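Grenville council to extend textile collection to apartment buildings

Residents of apartment buildings in Grenville will be able to put out worn clothing and household linen for collection from May, after council voted to extend a service that has until now been limited to detached houses.

The decision follows a trial in 12 buildings near the town centre, during which 956 bags of textiles were collected. Council staff reported that most of the material was bed linen, towels and children's clothing, with smaller amounts of curtains and work uniforms.

Delwyn Faulkner, the council's manager of waste services, said apartment residents had asked for the service many times since it began.

"People in units have less room to store things they no longer need, and many do not own a car," Ms Faulkner said. "A monthly pickup from the bin room is a fair way to offer them what other ratepayers already have."

Under the new arrangement, each building will receive a lockable cage with room for up to 100 bags. Items must be clean, dry and tied in the bags supplied by council. Torn or stained fabric will be accepted, but pillows, doonas and carpet will not.

Collected goods will be taken to the Fotevari depot on Holivau Road, where they are sorted by hand into clothing fit for resale, fabric suitable for cleaning cloths, and material to be shredded for padding. The depot is run under contract by Ngui Textile Recovery, which has held the council agreement for two years.

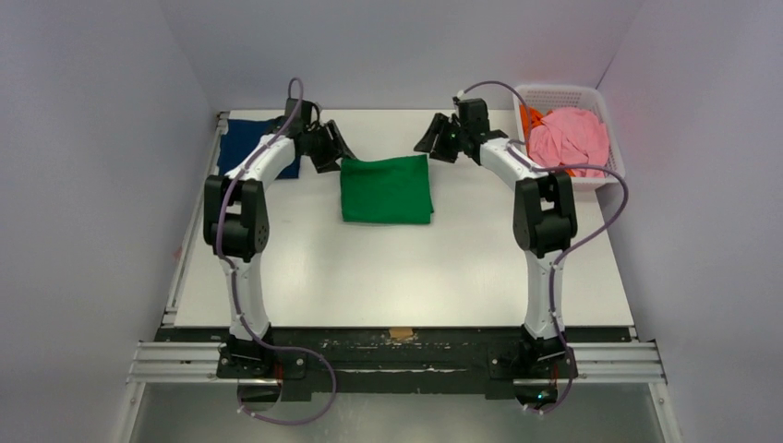 Will residents have to pay for the service?

The cost is covered by the existing waste charge, and council has said there will be no separate fee for bags or for the monthly collection.

Building managers will be contacted by letter before the service begins. They will be asked to choose a place for the cage that does not block fire exits or access to water meters. Where a building has no suitable common area, residents may use the drop-off point behind the Grenville library, which is open until 6 pm.

Sutrisno Ngui, director of the contractor, said the depot had added a second sorting shift to prepare for the larger volume.

"The quality of what we received in the trial was high," Mr Ngui said. "Our main request is that bags be kept dry. One wet towel can spoil everything packed around it."

The vote was not unanimous. Councillor Danang Nair supported the extension but asked that collection figures be published every quarter -- a change that was added to the motion. Councillor Zuleica Assunção voted against it, arguing that the contract should have gone back to tender before the service was enlarged.

Council's general manager, Khoa Bùi, said the agreement allowed for growth in the number of properties served and that a full tender would be held when the current term ended.

Owners' corporations with questions about cage placement may contact the waste services desk at the council offices. Printed guides will be available in the front foyer and at the library.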